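작업 노트, 12월, 오후

선반 정리 건 이어서 적는다. 지난번에 Dirk Timmermans가 정리한 품목 분류표를 그대로 쓰려고 했는데, 분유통과 음료가 같은 칸으로 묶여 있어서 실제로는 못 쓴다. 원형 통은 선반에 올리지 않고 바닥에 세우는 것으로 바꿨다. 선반은 컵류와 종이팩 음료 전용. 과자 봉지는 정해진 자리가 아직 없음.

오늘 확인할 것은 세 가지였다. 선반 칸 안의 배열 순서, 분유통 위치, 봉지류를 어디에 둘지. 앞의 둘은 오전에 끝났고 봉지류만 남았다.

배열은 왼쪽부터 분홍 뚜껑 요구르트, 파란 뚜껑 요구르트, 레몬색 과일 그림이 있는 종이팩. 키가 낮은 것부터 오른쪽으로 갈수록 높아지게 한다는 원칙인데 컵 두 개는 굳이 높이를 재지 않았다. 종이팩이 컵보다 조금 높으니 맨 오른쪽이면 된다. 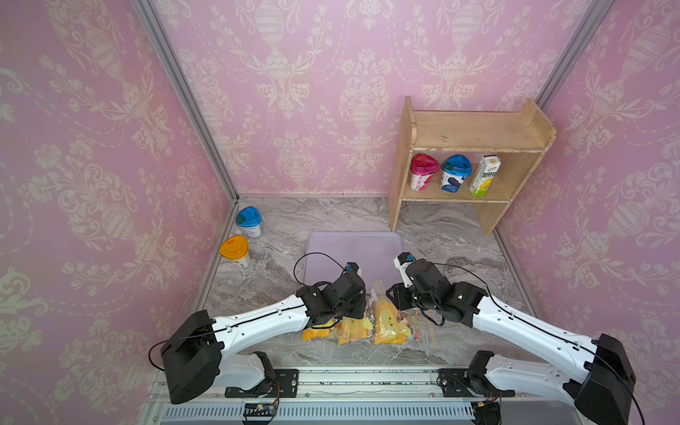
종이팩은 똑바로 세우는 게 기준이다. 컵 쪽으로 기울면 꺼낼 때 컵을 같이 끌고 나올 수 있으니, 배치가 끝나면 손가락으로 한 번 밀어서 세워 둘 것. Amândio Serrano는 종이팩과 컵 사이에 칸막이를 넣자고 했다. 칸이 하나뿐이라 칸막이를 넣으면 자리가 모자랄 것 같다. 보류.

선반 자체는 그대로 쓴다. 모서리가 많이 닳았지만 흔들리지는 않는다. Szymon Jakubowski가 Gasser 쪽에 새 선반 견적을 받아 놓았는데 급하지 않다고 답했다. 견적서는 Lilitz 폴더에 넣어 둠. 파일 이름에 3,688이 들어간 것이 최신본이고 나머지는 지워도 된다.

벽지 메모. 무늬가 크고 반복이 잦아서 선반 높이를 눈대중으로 맞출 때 자꾸 헷갈린다. 항아리 무늬를 기준으로 삼지 말고 바닥에서 자로 잴 것. 이건 전에도 적었는데 Czesław Adamczyk가 또 무늬에 맞춰 놓아서 다시 적는다.

바닥은 대리석 무늬라 흰 봉투나 투명 봉투가 잘 안 보인다. 치울 때 빠뜨리기 쉬우니 마지막에 손으로 한 번 쓸어 볼 것. 오전에도 Kheri Temba가 뒤쪽 구석에서 빈 투명 봉투를 하나 찾았다.

봉지류는 두 가지 안을 비교했다.

1안. 바닥 한가운데 쌓아 두고 필요할 때마다 집는다. 편하지만 쌓인 것 중 아래쪽 봉지를 꺼낼 때 위의 것이 미끄러진다.
2안. 얕은 통에 세워서 꽂는다. 보기에는 깔끔한데 봉지가 작으면 통 바닥으로 내려앉아서 종류를 알 수 없다. 폭이 좁은 통이라야 한다. Oltmont 창고에 맞는 통이 있는지 물어봤고 답은 아직 없음.

낱개 사탕은 또 따로다. 큰 봉지에서 꺼내 놓으면 금방 섞이고, 모양이 제각각이라 한 줄로 늘어놓기도 어렵다. 오리 모양은 부리가 튀어나와 있어서 납작하게 눕지 않는다. 집을 때는 몸통 쪽을 잡고, 놓을 때는 한 번에 하나씩. 사탕은 종류별로 나누지 않고 일단 한 더미로 두기로 했다. 나누는 작업은 통이 정해진 다음에 한다.

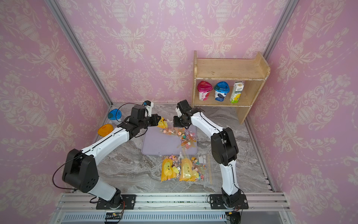

낱개 사탕도 선반에 올리면 안 되나?
선반에는 올리지 않는다. 칸이 하나뿐이고 컵과 종이팩이 이미 한 줄을 차지하고 있다. 윗판은 뒤쪽에만 턱이 있고 앞은 막혀 있지 않아서 작은 물건은 앞으로 굴러 떨어진다. 통이 올 때까지는 바닥에 둔다.

저울은 오후에 다시 확인했다. 400 g 추를 올렸을 때 표시가 맞게 나온다. 지난주에 이상했던 것은 받침 아래에 포장 테이프 조각이 끼어 있던 탓으로 보인다. 떼어 내고 나서는 괜찮다.

라벨은 8장 출력해서 아직 하나도 안 붙였다. 선반용은 글자가 너무 작아 다시 뽑아야 한다. Fendov 라벨지는 모서리가 잘 들뜨니 선반 앞면에는 쓰지 말고 통에만 쓸 것. 선반에는 종이에 인쇄해서 투명 테이프로 붙인다.

남은 일
- Oltmont에 통 크기 다시 문의 (Kheri)
- 선반용 라벨 글자 키워서 재출력
- 분류표에서 분유통 줄 옮기기, Dirk에게 수정본 보내기
- 칸막이 건은 Amândio와 다시 이야기
- 분유통은 파란 뚜껑 쪽을 왼쪽 벽 가까이 두는 것으로 표에 적기

16시 20분. 테이프가 떨어져서 라벨 작업은 여기까지.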